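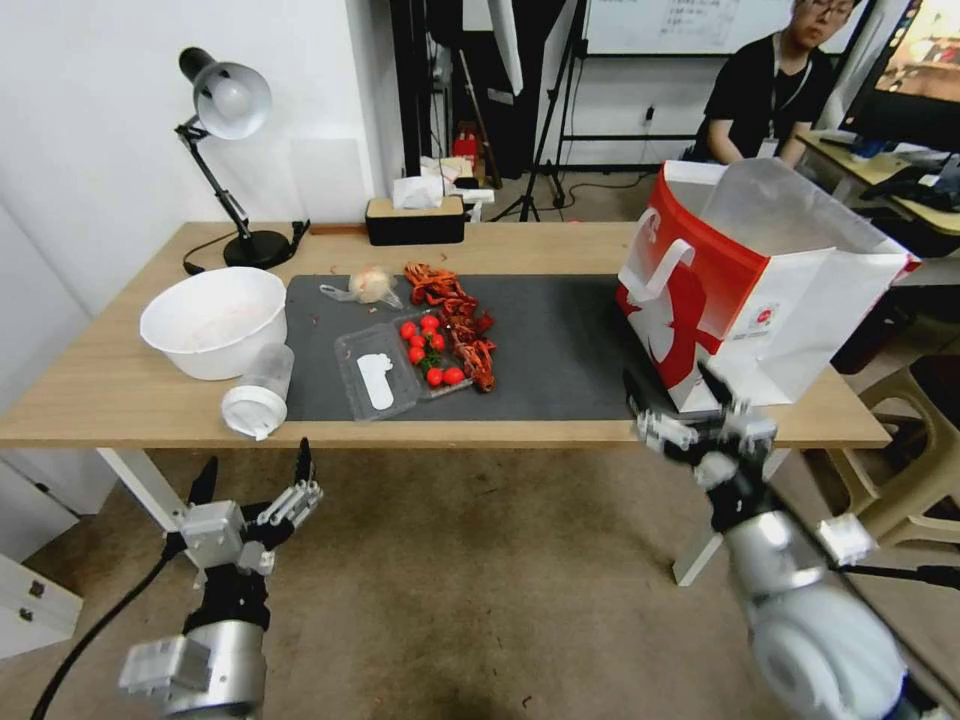 베란다 방울토마토, 꼭지 쪽이 자꾸 갈라져요. 물 주기 문제일까요?

작성자: 초록손가락 | 9월

안녕하세요, 올해 처음으로 베란다에서 방울토마토를 키우고 있는 초보입니다! 모종 두 개를 사다가 큰 화분에 심었는데 생각보다 너무 잘 자라서 요즘 아침마다 베란다 나가는 재미로 살아요. 첫 열매가 빨갛게 익은 날은 가족 단톡방에 사진을 다섯 장이나 올렸습니다 ㅎㅎ

그런데 지난주부터 익어가는 열매 꼭지 주변이 동그랗게 갈라지기 시작했어요. 어떤 건 옆구리가 세로로 쭉 터지기도 하고요. 맛은 멀쩡한데 하루만 지나도 갈라진 자리가 물러져서 속상합니다. 물은 흙이 바싹 마르면 한 번에 듬뿍 주는 편이고, 주말에 집을 비우면 월요일 아침에 몰아서 줄 때도 있어요. 화분은 남서향 창가에 있고 키는 벌써 제 어깨까지 왔습니다. 비료는 Kikico 액상 비료를 물에 타서 주고 있어요.

궁금한 건 이렇습니다. 갈라지는 게 물 때문인지 비료 때문인지, 조금 덜 익었을 때 따서 실내에서 익혀도 맛이 괜찮은지, 그리고 딴 다음에는 냉장고에 넣어야 하는지요. 경험 있으신 분들 한 말씀씩 부탁드려요!

Sumeya Negash 님의 답변

와, 첫해에 어깨 높이까지 키우셨다니 정말 잘하셨어요! 열과(열매 터짐)는 토마토 키우는 사람이면 거의 다 겪는 일이니 너무 걱정 마세요.

적어 주신 내용만 보면 물 주는 간격이 제일 의심스럽습니다. 흙이 바싹 말랐다가 갑자기 물이 많이 들어오면 열매 속은 빠르게 부푸는데, 익어가던 껍질은 그만큼 늘어나지 못해서 터지거든요. 꼭지 둘레로 동그랗게 갈라지는 것도 세로로 터지는 것도 이럴 때 흔히 나옵니다. 손가락을 두 마디쯤 넣어 보고 속흙이 마르기 시작했다 싶으면 아침에 주세요. 한여름에는 매일 줘야 할 수도 있고, 요즘처럼 선선해지면 간격이 저절로 벌어집니다. 저는 흙 위에 바크를 깔아 뒀는데 마르는 속도가 눈에 띄게 느려졌어요!

주말에 집을 비우실 때는 심지 급수를 추천해요. 물통에 굵은 면끈을 담그고 반대쪽 끝을 흙 속에 묻어 두는 방식인데, 떠나기 전날 미리 한 번 시험해 보세요. 끈 굵기에 따라 물 빠지는 속도가 꽤 다릅니다. 저는 처음에 너무 가는 끈을 써서 돌아와 보니 물통이 그대로였어요 ㅠㅠ

비료는 포장에 적힌 농도만 지키면 됩니다. 다만 잎이 아주 진한 초록색이고 줄기만 굵어진다면 질소가 많은 걸 수 있으니 한두 번 건너뛰어 보세요.

덜 익은 걸 따는 건 저도 자주 해요. 어깨 쪽까지 주황빛이 돌기 시작하면 따서 직사광선이 없는 곳에 두면 며칠 안에 빨개집니다. 완숙해서 딴 것보다 향은 살짝 약하지만 터져서 버리는 것보다는 훨씬 낫고, 샐러드나 마리네이드로 먹으면 차이를 거의 모르겠더라고요. 품종도 영향이 커서 내년에는 껍질이 두꺼운 대추형을 한 포기 섞어 보셔도 재미있을 거예요. 꼭 다시 후기 남겨 주세요!

옥상농부 님의 답변

물이에요 물. 조금씩 자주 주세요. 저도 똑같이 터졌는데 그렇게 바꾸고 나서 좋아졌습니다. 화이팅!

달래무침 님의 답변

보관 얘기가 빠져서 보탭니다. 저는 토마토 수확철을 일 년 내내 기다리는 사람이라 할 말이 많아요 ㅎㅎ

덜 익은 건 냉장고에 넣지 마세요. 차가우면 제대로 익지 않고 맛도 밍밍해집니다. 실온에서 서로 겹치지 않게 펼쳐 두고, 다 익은 다음에 며칠 안에 못 먹겠다 싶은 것만 냉장하세요. 먹기 한 시간쯤 전에 꺼내 두면 향이 꽤 돌아와요. 씻는 건 먹기 직전에! 젖은 채로 두면 금방 물러요.

이미 갈라진 건 그날 바로 쓰는 게 좋아요. 반으로 갈라서 올리브유, 소금, 마늘이랑 낮은 온도 오븐에 오래 구우면 진짜 맛있습니다. 식혀서 납작하게 얼려 뒀다가 파스타에 툭 넣으면 겨울에도 여름 맛이 나요. 갈라진 틈에 곰팡이가 보이거나 시큼한 냄새가 나면 그건 아까워도 버리시고요.

관련 글
- 토마토 곁순, 어디까지 따야 하나요?
- 베란다 바질 잎이 까맣게 변해요
- Treltix 자동 급수기 써 보신 분 계신가요
- 대추방울토마토와 일반 방울토마토 맛 차이
- 가을에 심기 좋은 베란다 채소 추천

문의하기 | © Inuvley 생활 게시판 | 맨 위로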